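Masking the arm out of the depth image

Applies to Uvbridge 2 and later. Written by Tahsin Fakir, last changed in March.

If your planner keeps refusing grasps near the middle of the bin, check the arm mask first. The fixed camera sees the arm as well as the objects, and any arm points left in the cloud get treated as obstacles. You need a calibrated camera and a live joint state topic before you start.

Step 1. Load the robot model and turn on the self filter. Set padding to 17 mm. Smaller values leave a thin shell of points along the links.

Step 2. Add the cable bundle. It isn't in the robot model, so the filter knows nothing about it. Draw a chain of capsules from the forearm, over the orange housing, and down to the gripper - Kasun Chowdhury keeps a starter file in the tools folder. Make them fat. The bundle shifts when the wrist turns.

Step 3. Move the arm down into the bin and freeze the view. This pose hides the most floor, so it is the one to tune on.

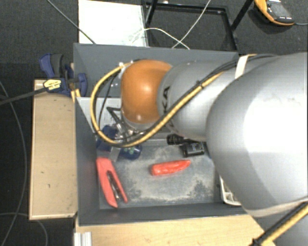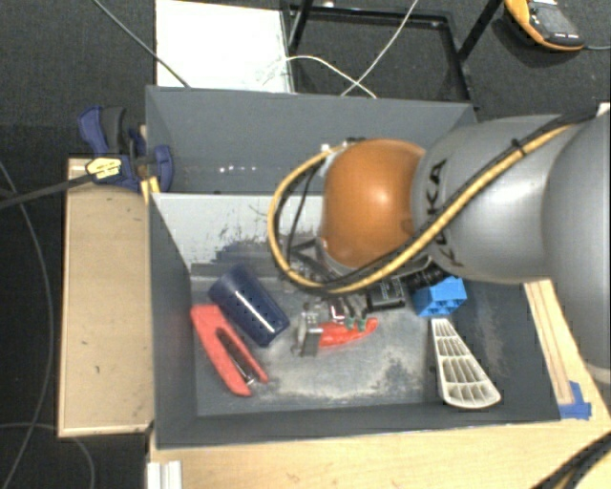 Arm down in the bin, yellow and black cable sheath looped around the orange housing.

Step 4. Open the mask overlay. Anything on the arm that still shows in color is leaking. Add a capsule there and reload. Don't raise the global padding to fix one spot, or you will start eating objects that sit close to the fingers.

Step 5. Crop to the inside of the bin. Set the lower limit just above the floor, because dust and scuffs give noisy depth and the clustering step will turn them into small fake objects. Drop any cluster under 718 points.

Step 6. Mark the masked area as unknown, and leave free_space_fill off. With it on, the planner assumes nothing is under the arm and will happily drive through whatever is.

Step 7. Run the replay tool on a saved log. Ours has around 3,000 poses and Vasilis Ionescu added a flag, --leaks-only, that prints just the poses with arm points left over. Fix those and run it again.

If the mask lags behind a moving arm, the joint states and images are on different clocks. Sync them before touching anything else.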